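Automation Safety, Session 2: The Saviritz cell fault
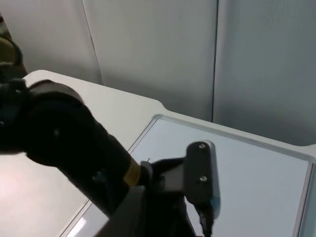 Starnby, Monday, September 1, 2025
Notes by Yolanda Strickland

In August the arm stopped partway through a pick and logged fault 461, loss of finger signal. The operator cleared it and restarted at 50 per cent speed. The arm moved before he had stepped back. He was unhurt.

Look at the cable at the foot of the finger plate and where it hangs. On the Saviritz cell a similar cable had been pulled at the connector.

Before next session, read the Tillman report and write down who should have held the key.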